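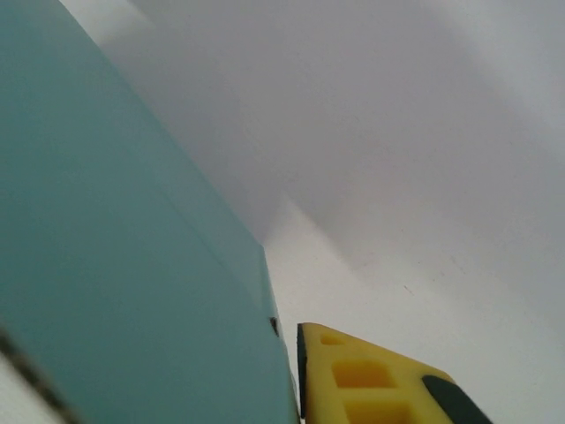 Niloufar Heydari
July 11, 2020
3 min read

1/ Ok so a few people asked how we're budgeting for the second two-arm cell at Workton. Short thread, typing between meetings, sorry in advance for spelling.

14 replies · 22 shares

2/ Start with the job, then price. Our job is boring. Box handling, small light stuff, two arms sharing one part. If your part fits in one hand and one arm can do it, buy one arm and go home early.

3/ We got two quotes. Dokamero, everything in one crate, arms + enclosure + support. Akbari, arms only, you build the rest. Akbari looked miles cheaper on paper. It wasn't, once Marietjie went through it line by line.

9 replies · 6 shares

4/ What was missing from the cheap one: walls, corner posts, rail, cable trough, mounting plates, front panel. Also the labour to put it together, which was going to be me. I am not cheap either (I am a bit cheap).

5/ Final number for the extras came to $3158 before tax. Freight was another $316. Put freight in the FIRST draft of your budget, not the fourth, ask me how I know.

31 replies · 40 shares

6/ Fingers. Gripper fingers are a consumable, treat them like one. Own line in the budget, every year. We priced a spare set at $269 and I've asked for two sets. Finance said one. Discussion ongoing

7/ Pads wear before the fingers do, at least ours did. Check if the supplier sells pads on their own. Dokamero yes, Akbari "will get back to you" (that was in May).

5 replies · 3 shares

8/ Cables!! Allow more length than the drawing says. You want a proper loop over the wrist so nothing pulls tight when the arms come in to the middle. We ordered to the drawing the first time and had to reorder the lot.

9/ Test part matters too. Bring your own to the demo. Both suppliers will show you their favourite block and it'll go beautifully. We took ours, a plain teal one, and made them do it with both grippers on it, one each end. 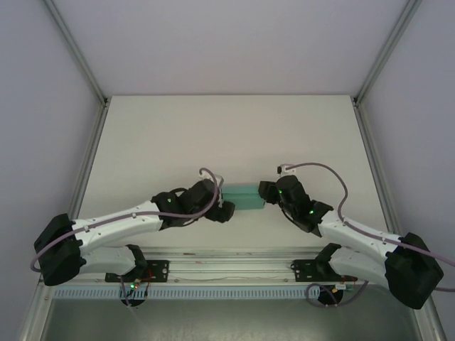

10/ Space and footprint

Measure with the elbows out. The big shoulder and elbow joints swing wide of the table when both arms reach in, so tabletop size tells you nothing about floor size. Marietjie Fourie taped the whole thing out on our floor before we signed and we moved the cell to the other wall as a result. Free, took a lunch break.

18 replies · 27 shares

11/ Same goes for the wall behind. Plain pale walls, please. We nearly paid extra for clear panels so visitors could see in. Camera people at Povent talked us out of it, reflections, and that money went to the spare fingers insted.

12/ Lead time. Eleven weeks quoted by Dokamero, so 11 is what's in the plan and I've told everyone upstairs to expect longer. Don't book training till you've got a ship date in writing.

7 replies · 4 shares

13/ Things I'd cut if money got tight: the fancy stand, the second year of extended support, the branded cover. Things I wouldn't: spare cables, spare fingers, the day of on-site setup.

14/ Someone asked lease vs buy. We're buying. Leasing made sense for the first cell when we didn't know if we'd keep it. We kept it. Monthly cost hurt by the end — do the sum over the full term, not per month.

12 replies · 9 shares

15/ Spreadsheet is a mess but I'll clean it up and share the blank version, no prices in it. Reply if you want it and I'll send when its done. Marietjie wants a column for power points so that's going in first.

46 replies · 51 shares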